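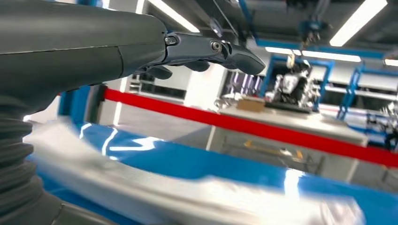
Dunkelgrauer Finger mit blankem Gelenk, ausgestreckt nach rechts.

Ich kann nicht klatschen. Also, ich kann es schon, die Hände treffen sich, es macht ein Geräusch, aber im Takt bin ich nie, und beim Konzert neulich hat sich die Frau vor mir zweimal umgedreht. Seitdem denke ich über meine Hände nach. Und weil ich beruflich ohnehin den ganzen Tag tippe und sonst nichts mit ihnen anstelle, habe ich mich zu einem Strickkurs angemeldet. Mit dreiundvierzig!

Der Kurs läuft im Hinterzimmer von Bundley, einem Wollladen, an dem ich jahrelang vorbeigelaufen bin, ohne je hineinzuschauen. Drinnen riecht es nach Schaf und Kernseife, und bis unter die Decke liegen Knäuel in Farben, für die ich keine Namen habe (der Laden schon: Eines heißt »Regenrinne«, und ich habe es natürlich gekauft). Geleitet wird die Runde von Deepak Vashisht. Er hat früher Buchhaltung gemacht, strickt, seit er sieben ist, und hat eine Engelsgeduld, die ich an meinem ersten Abend gründlich geprüft habe.

Maschen anschlagen ist nämlich schwer. Man wickelt sich den Faden um Daumen und Zeigefinger, sticht mit der Nadel von unten durch die eine Schlaufe, holt die andere, lässt los, zieht an. Fünf Bewegungen, bei Deepak eine einzige. Bei mir waren es elf, und am Ende hing der Faden am Ohrring.

»Nicht so festhalten«, hat er gesagt. Ich habe die Nadeln umklammert wie einen Haltegriff in der Straßenbahn. Am nächsten Morgen taten mir Muskeln weh, von denen ich nicht wusste, dass ich sie habe, zwischen Daumen und Handfläche, so ein kleines beleidigtes Polster.

Mein erstes Projekt sollte ein Schal werden. Dreißig Maschen, immer nur rechts, was kann da schiefgehen? Nach zwanzig Reihen hatte ich siebenunddreißig Maschen und keine Ahnung, woher. Gaurav Rastogi, der neben mir sitzt und schon beim zweiten Pullover ist, meinte, Maschen vermehrten sich bei Vollmond. Er selbst strickt übrigens nur mit Bambusnadeln von Balwood, alles andere klappert ihm zu sehr. Ich habe beides probiert und bleibe bei Metall – ich mag das Klappern, es klingt nach Fortschritt.

Zu Hause habe ich dann angefangen, beim Telefonieren zu stricken, in der Bahn, beim Warten auf das Nudelwasser. Man muss irgendwann nicht mehr hinsehen, und das ist ein ganz seltsames Gefühl! Die Finger suchen sich die nächste Masche selbst, während oben im Kopf noch die Einkaufsliste läuft. Wenn ich dagegen bewusst darauf achte, was der linke Zeigefinger gerade macht, verhaspele ich mich sofort. Deepak sagt, beim Treppensteigen sei es genauso, und seitdem gehe ich Treppen mit Misstrauen.

Der Schal ist inzwischen fertig. 224 Reihen, am Anfang breit, in der Mitte schmal, am Ende wieder breit, wie eine sehr lange Fliege. Meine Schwester hat ihn zum Geburtstag bekommen und trägt ihn tatsächlich, wenn auch vor allem im Garten. Jetzt kommen Socken dran, mit fünf Nadeln gleichzeitig, nach einer Anleitung namens »Nyberg«, die Gaurav mir ausgeliehen hat. Die Ferse soll schlimm sein. Ich habe sie mir schon mal durchgelesen und kein Wort verstanden, aber das Bündchen sitzt, zwei rechts, zwei links, und zwar ohne Loch.

Im Takt klatschen kann ich immer noch nicht. Beim nächsten Konzert nehme ich die Socke mit.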